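더스텔 소개
최종 수정: 03/12/2019
읽는 데 걸리는 시간: 5분

더스텔은 그릇을 빌려주는 회사입니다. 안빌 강변 창고에 사무실이 있고, 접시와 잔과 포크와 국자를 내보냈다가 돌려받아 씻어서 다시 내보냅니다. 사업 설명은 여기까지가 전부인데, 홈페이지를 만들어 준 업체에서 소개 글은 길수록 신뢰가 간다고 하기에 조금 더 적어 보기로 했습니다.

이름부터 말씀드리겠습니다. 더스텔이 무슨 뜻이냐는 전화가 꽤 옵니다. 독일어냐, 별자리냐, 창업자의 성이냐 하는 추측도 같이 옵니다. 창업 당시 간판집에 맡긴 이름은 따로 있었고, 간판집에서 다른 글자를 만들어 왔고, 다시 만들 돈이 없었습니다. 원래 이름은 지금 들어 보면 더 이상합니다. 그래서 밝히지 않기로 했습니다.

창고 건물은 전에 소텔로 세탁소가 쓰던 곳입니다. 외벽에 아직 '소텔로'라는 글자가 희미하게 남아 있어서 이불을 안고 들어오시는 분이 가끔 계십니다. 처음 몇 해는 정중히 설명해 드렸고, 그다음에는 문에 안내문을 붙였고, 요즘은 길 건너 세탁소 약도를 계산대에 비치해 두었습니다. 약도가 저희 전단보다 빨리 떨어집니다.

세탁소 자리를 고른 데는 배수 시설의 공이 컸습니다. 그릇 대여업은 바깥에서 보면 그릇 사업인데 안에서 보면 물 사업입니다. 하루 대부분을 불리고, 헹구고, 말리는 데 씁니다. 입사 지원서에 '파티와 행사를 좋아합니다'라고 적어 주시는 분이 많은데, 저희가 행사에 가는 시간은 아직 아무도 오지 않았을 때와 모두가 돌아간 다음입니다. 케이크는 주로 접시에 말라붙은 형태로 만납니다.

무엇을 빌려드리나

목록의 중심은 흰 접시입니다. 흰 접시라고 다 같은 흰색은 아니어서, 창고 안에서는 '우유', '분필', '치과' 같은 이름으로 나누어 부릅니다. 손님께 드리는 견적서에는 물론 점잖은 이름이 적혀 나갑니다. 혹시 견적서에 '치과 대접시'라고 적힌 것을 받으셨다면 저희 실수이니 그냥 넘어가 주시면 고맙겠습니다.

잔은 물잔, 포도주잔, 그리고 용도를 두고 직원들 의견이 갈리는 잔이 있습니다. 마지막 것은 푸딩을 담아 내보낸 뒤로 주문이 늘었습니다. 국자와 집게는 크기별로 있고, 식탁보는 취급하지 않습니다. 한때 취급했습니다. 세탁소 건물에 들어온 회사가 빨래를 못해서 식탁보 사업을 접었다는 이야기는 프루켁 쪽 경쟁사들이 아주 좋아하는 이야기이므로 길게 쓰지 않겠습니다.

최소 주문은 50인분입니다. 그보다 적은 인원이면 이웃집에서 빌리시는 편이 빠르고, 대개 저희보다 친절합니다. 큰 행사도 받습니다만 안빌 다리를 건너는 배송은 오전에만 나갑니다. 오후의 안빌 다리를 겪어 보신 분은 이유를 묻지 않으십니다.

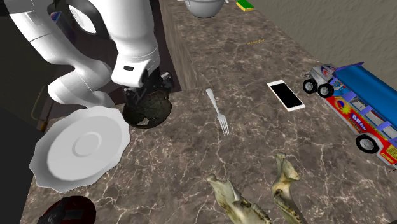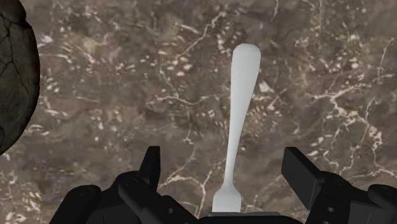 글쓴이: 더스텔 사무실 (전화 받는 쪽)

포크 이야기를 따로 해야겠습니다. 그릇 대여업자에게 무엇이 가장 많이 없어지느냐고 물으면 다들 숟가락이라고 합니다. 찻숟가락은 정말 많이 없어집니다. 그런데 찻숟가락은 어디로 갔는지 대강 짐작이 됩니다. 쓰레기봉투와 누군가의 외투 주머니와 연구실 서랍입니다. 포크는 짐작이 안 됩니다. 나간 수보다 많이 돌아올 때가 있습니다. 남의 포크가 섞여 들어온 것인데, 주인을 찾아 드리려고 전화를 걸면 다들 자기 것이 아니라고 합니다. 그렇게 모인 포크가 상자 하나를 채웠고, 저희는 그 상자를 '입양'이라고 부릅니다. 안에서는 이 상자의 포크로 점심을 먹습니다. 짝이 맞는 날은 없습니다.

일하는 방식

주문은 전화와 메일로 받습니다. 온라인 주문 양식도 만들었는데, 첫 주에 들어온 주문서에 수프 접시 수량이 음수로 적혀 있어서 내렸습니다. 그분이 저희에게 수프 접시를 보내 주시려던 것인지는 끝내 여쭤 보지 못했습니다.

전화를 주시면 인원, 날짜, 메뉴를 여쭙습니다. 메뉴는 왜 묻느냐고 하시는 분들이 있습니다. 비트가 나오는지 알고 싶어서 그렇습니다. 카레와 비트와 녹은 초콜릿은 저희 일정표에 따로 표시가 됩니다. 요금이 오르지는 않고, 다만 그날 담당을 정하는 제비뽑기의 분위기가 달라집니다.

배송은 행사 전날이나 당일 아침입니다. 상자는 저희가 안으로 들여놓습니다. 엘리베이터가 없는 건물이면 미리 말씀해 주십시오. "한 층만 올라오시면 됩니다"라고 하신 뒤에 그 한 층이 예배당 종탑이었던 일이 있습니다. 풍경은 좋았습니다.

반납할 때 설거지는 하지 않으셔도 됩니다. 남은 음식만 털어서 왔던 상자에 넣어 주시면 됩니다. 굳이 씻어서 보내 주시는 분들이 계신데 마음은 감사히 받고, 저희는 처음부터 다시 씻습니다. 이 문장을 읽고 서운해하신 손님이 계셔서 한 번 지웠다가, 그 뒤로 수세미 자국이 난 잔이 돌아오는 일이 늘어 다시 넣었습니다.

깨진 그릇은 조각째 돌려주십시오. 숨기지 않으셔도 됩니다. 온전한 접시 사이에 반쪽을 포개 넣는 솜씨를 많이 보았고, 몇몇은 감탄할 만했습니다. 대여료에는 대여 수량의 5퍼센트까지 파손분이 포함되어 있습니다. 그 안에서 깨시면 아무것도 청구하지 않습니다. 단체 건배가 예정된 행사라면 유리잔을 넉넉히 주문하시기를 권합니다.

규모와 야망

창고에는 접시용 선반이 대략 90칸 있습니다. 업계 기준으로 큰 편인지 묻는 분이 계신데, 업계 사람들은 서로 선반을 보여 주지 않습니다. 프루켁에 있는 모 업체는 홈페이지에 '지역 최대'라고 적어 두었습니다. 어느 지역인지는 적지 않았더군요. 저희는 '안빌 강변 최대'입니다. 안빌 강변에는 그릇 대여 회사가 하나뿐입니다.

확장 계획은 세 번 세웠습니다. 첫 번째는 앞서 말씀드린 식탁보입니다. 두 번째는 의자였고, 의자는 겹쳐 쌓이는 종류와 겹쳐 쌓인다고 주장하는 종류가 있다는 것을 배우고 끝났습니다. 세 번째는 초콜릿 분수입니다. 여기에 대해서는 보험사와 합의한 바가 있어 더 쓰지 못합니다. 기계는 창고 안쪽에 있고, 덮개를 씌워 두었습니다.

그 뒤로는 그릇만 합니다. 컨설팅을 해 주신 분은 이것을 '핵심 역량 집중'이라고 적어 주셨습니다. 보고서는 40쪽이었고, 결론은 그릇을 더 빌려주라는 것이었습니다.

우리가 중요하게 여기는 것

이 항목은 홈페이지 업체가 준 틀에 들어 있어서 비워 둘 수가 없었습니다. 예시로 '열정'과 '혁신'이 채워져 있었습니다.

저희는 숫자가 맞는 것을 중요하게 여깁니다. 손님이 앉을 자리만큼 접시가 있어야 하고, 그 접시에 이가 나가 있으면 안 됩니다. 상자를 닫기 전에 두 사람이 따로 세고, 둘의 답이 다르면 세 번째 사람이 셉니다. 세 번째 사람의 답도 다르면 커피를 마시고 처음부터 합니다.

잔에서는 아무 냄새도 나지 않아야 한다고 생각합니다. 찬장 냄새가 밴 잔에 물을 따라 마셔 보신 분은 아실 겁니다. 그래서 잔은 엎어서 보관하지 않습니다. 이 문제를 놓고 동종 업계와 벌인 논쟁은 편지로만 서랍 하나 분량이고, 양쪽 다 물러서지 않고 있습니다.

그리고 전화를 받습니다. 행사 당일 저녁에도 받습니다. 그 시간에 걸려 오는 전화는 거의가 빵 접시를 어느 쪽에 놓느냐는 질문입니다. 왼쪽입니다. 이미 오른쪽에 다 놓으셨다면 그대로 두십시오. 손님들은 옆 사람을 보고 따라 하시고, 옆 사람도 모릅니다.

찾아오시는 길

안빌 강변길을 따라 오시다가 벽에 '소텔로'라고 적힌 건물이 보이면 그곳입니다. '더스텔' 간판을 찾으시면 지나치게 됩니다. 가로수가 자라서 간판을 다 가렸고, 시청에 가지치기를 신청해 둔 상태입니다. 주차는 건물 뒤편에 하실 수 있는데, 트럭이 나가는 오전에는 피해 주십시오.

그릇을 직접 보고 고르고 싶으시면 전화를 먼저 주시는 것이 좋습니다. 보여 드리는 데 오래 걸리지는 않습니다. 고르시는 데 오래 걸립니다. 신랑 신부가 함께 오시는 경우 '우유'와 '분필' 사이에서 오후를 다 쓰시기도 하는데, 그럴 때 저희는 차를 내고 자리를 비켜 드립니다. 의견은 내지 않습니다. 한 번 낸 적이 있습니다.

2월에는 재고를 세느라 창고를 잠시 닫습니다. 전화는 그때도 받지만, 세던 중이면 목소리가 조금 날카로울 수 있습니다. 숫자를 불러 달라고 하지만 않으시면 괜찮습니다.

함께 볼 만한 글

- 50인분이면 접시가 몇 장 필요한가
- 빵 접시는 왼쪽입니다
- 반납 상자 싸는 순서
- 비트, 카레, 초콜릿: 미리 말씀해 주세요
- 2월 재고 정리 기간 안내
- 이불 맡기러 오신 분들께 (약도 포함)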